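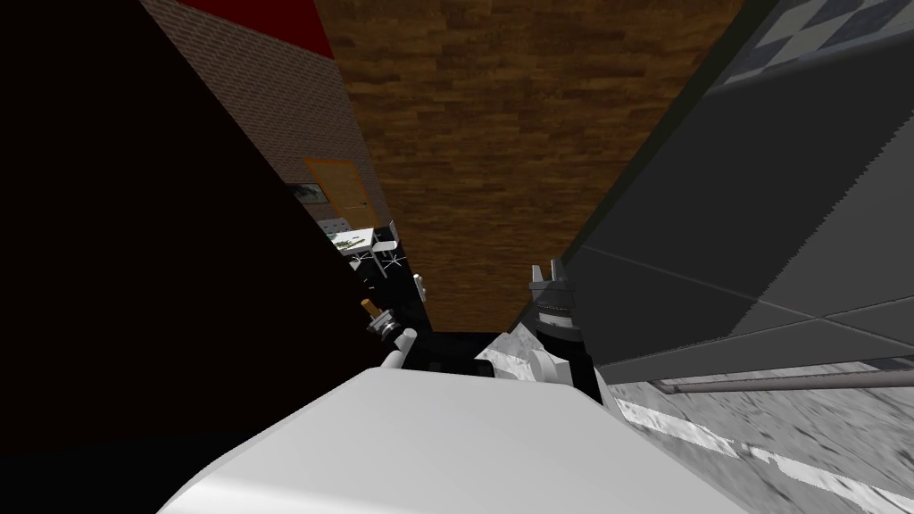
Both arms in the gap beside the gray cabinet, in simulation.

I spent most of June putting off the equipment list, and it has to be in by 30th July. Florencia Leiva wants one page with a total at the bottom, so I've been running the kitchen layout in the simulator before asking anyone for money.

The big question is grippers. Pavau sells a plain parallel-jaw pair for $1652. Ceton is cheaper up front, but replacement fingers are $123 a set and I go through fingers fast. Shipping adds another $200 either way.

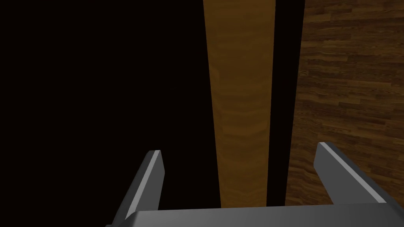

I was leaning toward Ceton until I added up a year of spares. Now I have Pavau on the list, with one extra set of fingers. If the jaws open wide enough for the parts we handle, I don't need anything fancier.

The arms themselves can wait. Núñez quoted a lead time of 40 days, and I still don't have a final width for the aisle. I'd like that settled before we sign.

Still missing from the page: cables, a spare power supply and the Cerkalano mounting plates. I've emailed them twice about the plates and will try calling next.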